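Windel Gear Plate: A Skeptic's Gallery

February 11, 2023

5 comments | 183 shares

The Windel gear plate has been talked up since August as the bench exercise that will teach anyone how a gear train goes together. Lemeo sells it, Bermúdez reviewed it with a straight face, and the Tevatano newsletter ran over 300 words on how satisfying it is. I have my doubts. It's a white disc and a few metal gears. I was told the dark cloth matters, so I started with the cloth.
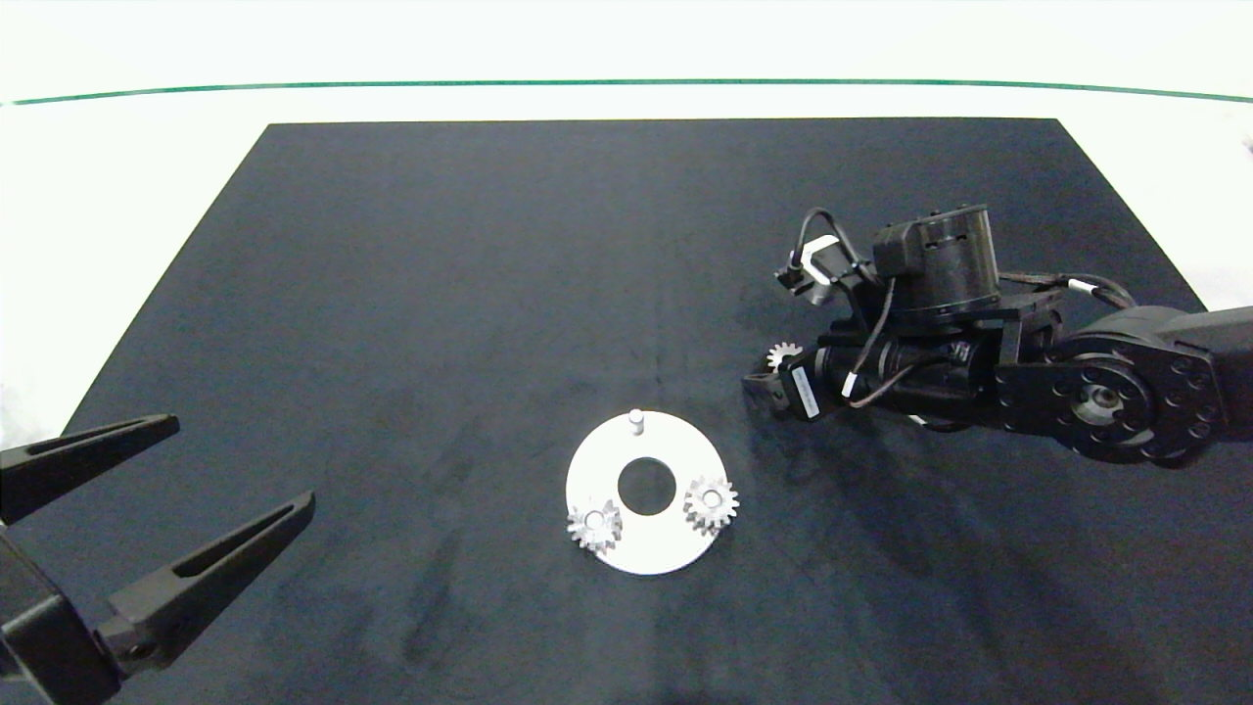
Dark cloth on a white surface. It shows every crease and every speck of lint.

Fans say the fabric keeps small parts from skating off the table. Maybe. A dish towel would do that too, and I already own one. I'll give them the contrast, though – silver teeth on a dark background are easy to pick out, and so is a white plate. 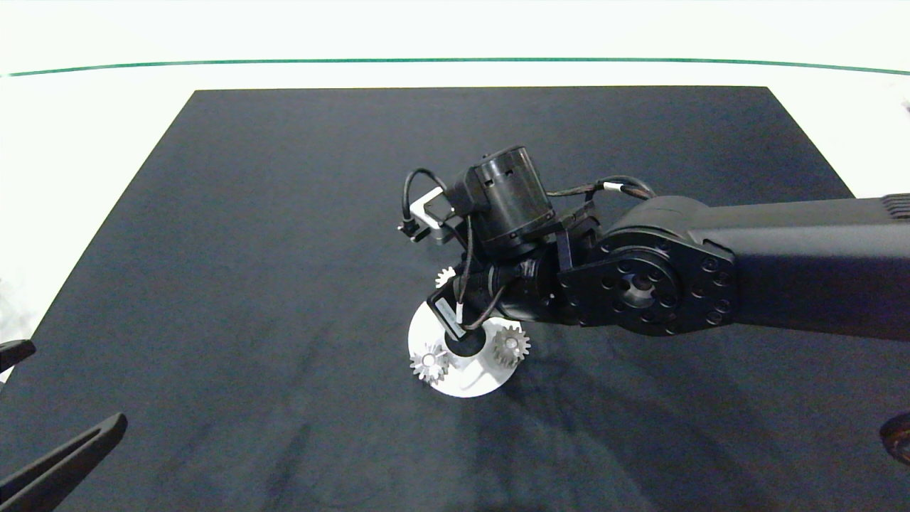

Three spur gears around the post, one of them clearly bigger than another.

The sizes are my main complaint. If the point is to show how gears mesh, I'd like to see a number printed somewhere that tells me what ratio I'm supposed to get. The Lemeo product page goes on about "discovery" and leaves it there. Teeth this fine are also a lot to ask of a beginner.
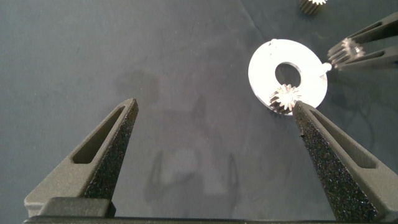
Then there is the matter of loose parts. Small gears roll, and one that ends up on its side is fussy to get upright again. I'd trade the newsletter praise for a tray with a lip on it. Bermúdez calls the fiddling "part of the charm," and I remain unconvinced. If Windel puts out a version with marked gears, I'll look again.

1,283 views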